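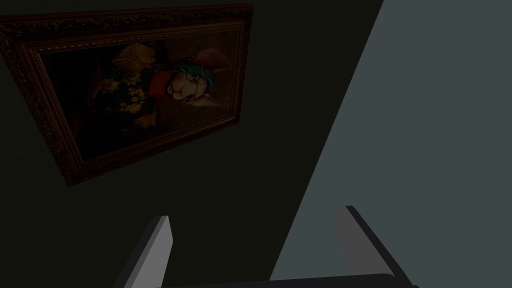
Frames and Gilding Workshop, bench notebook
Entry: Sunday, August
Present: N. Whitelaw, E. Yurt (from 2 p.m.)
Subject: Hide glue batches for composition ornament, continued from the previous entry

1. Purpose

The workshop has used one glue recipe for composition ornament since the move to the Nasr building. The last two pressings gave ornament that shrank more than the recipe allows and lifted at the miters. The present series is to establish whether the fault lies in the glue, the resin or the drying room. The drying room was ruled out in the previous entry and is not discussed again, except where the humidity record is needed.

2. Materials

Glue A: remaining stock from the Furkon delivery, pearl form, opened in spring.
Glue B: new Furkon delivery, sealed until this morning. Same grade on the label.
Resin: one lot only, shared by both batches.
Whiting: sifted twice. The coarse fraction was set aside for filling work.
Linseed oil: raw, from the small can. The large can has skinned over and should be strained before anyone draws from it.

3. Procedure

Both glues were soaked overnight in cold water, 257 g dry weight each. Glue A took up its water evenly. Glue B still had hard centers at 9 a.m. and was given another hour. This is a departure from the written method and is recorded as such.

The glues were warmed in the double pot and held below 60 C. Resin and oil were heated separately on the outside hotplate with the door open, then added in a thin stream. Batch B came together quickly. Batch A separated once and had to be beaten back, which may have introduced air.

Whiting was added by hand until the dough no longer marked the board. Total whiting used across both batches was 1,330 g. The split between batches was not weighed, an omission on my part. E. Yurt has asked that the scale remain on the kneading bench in the future so that this does not recur.

Pressings were taken from the acanthus mold and the short bead mold. The acanthus mold was dusted with talc. The bead mold was oiled lightly, as talc tends to collect in the undercuts and soften the profile.

4. Observations

Batch A released from the acanthus mold with two torn leaf tips. Batch B released whole. Both batches gave clean beads. Batch A was noticeably stiffer by noon and needed steaming before it would bend over the test molding, while Batch B bent without steam and held its position under tape.

Test strips were cut to 327 mm and laid on glass. They will be measured every morning at the same hour, before the heating comes on. First reading is tomorrow. Please do not move the glass, and please do not stack anything on the shelf directly over it.

The humidity record shows one short rise during the morning, which corresponds to the door being open for the resin. It had settled before the strips were cut.

5. Discussion with E. Yurt

E. Yurt is of the opinion that Glue A has simply aged in the open bag and lost strength, and that the whole remainder should go to sizing. I am inclined to agree but would prefer to have the shrinkage figures first. A gel test on both glues is a reasonable intermediate step and will be done this week if the small cold cabinet is free.

We also discussed the proportion of oil. The older notes, copied from the Drornaro ledger, give a higher figure than ours, and the reason for the reduction is not recorded anywhere that either of us can find. The ledger copy is hard to read at that line -- the figure may be a 3 or an 8 -- and should be checked against the original before it is cited.
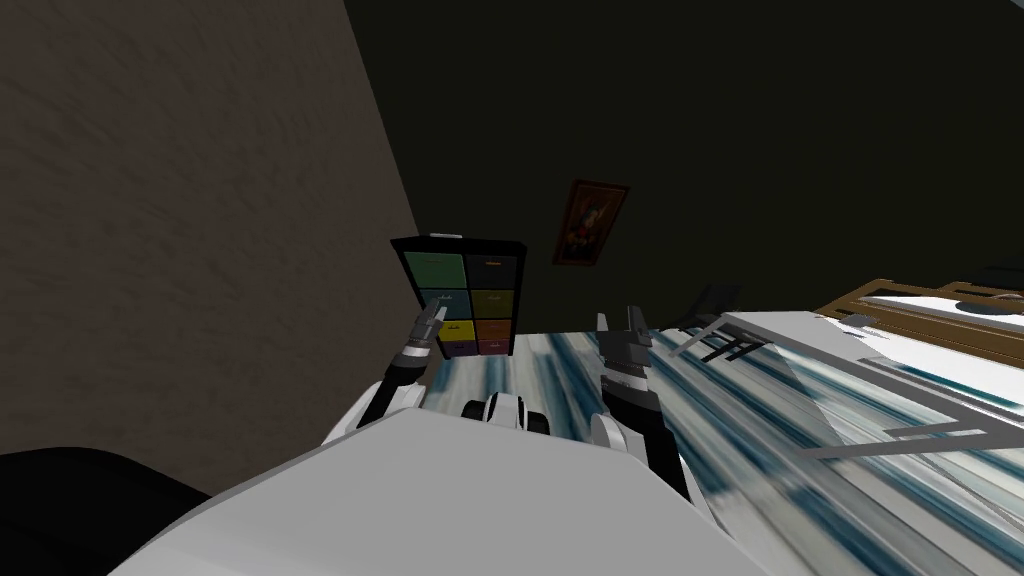

Cubby shelf with fabric drawers, far wall.

6. Other business

The Misside frame is still waiting on its lower rail. The replacement section has been carved but not gessoed. No composition from today's batches is to be used on it until the series is complete.

The mold inventory stands at 35, unchanged. The cracked egg-and-dart mold has been relabeled "reference only." Brushes used for the clay layer were found in the shellac jar again and have been cleaned and rehung.

7. Actions

NW: daily strip readings; ledger figure to be confirmed.
EY: gel test, both glues; strain the linseed oil.
Both: review on completion of the seventh reading.

Addendum, 5:40 p.m. A hairline has appeared across one of the Batch A bead strips, near the left end. It was not there at 4. Strip left in place and marked in pencil on the glass. -- NW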